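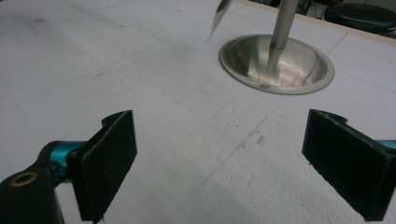 October 21, 2025

The grid-line runs are finished. I wanted to know if collecting demos with a hand-held gripper on a marked table gives a better policy than collecting the same number on a plain one. The lines are in pencil, so they're faint, but the camera picks them up.

We trained on almost 2,000 demos for each table, same model and same settings. Then we ran both policies on 14 start positions that weren't in the training data.

The marked table won on 11 of them. The plain table won on the rest, all of them close to the far edge. I don't have a good explanation for that yet. My guess is that tracking drifts there and the lines pull the policy off by a little.

Foam pads stayed on the fingers for both sets. In April we changed pads halfway through the Rornus runs and had to throw out 4 days of data.

Next I'll repeat the far edge positions with the camera tilted down more.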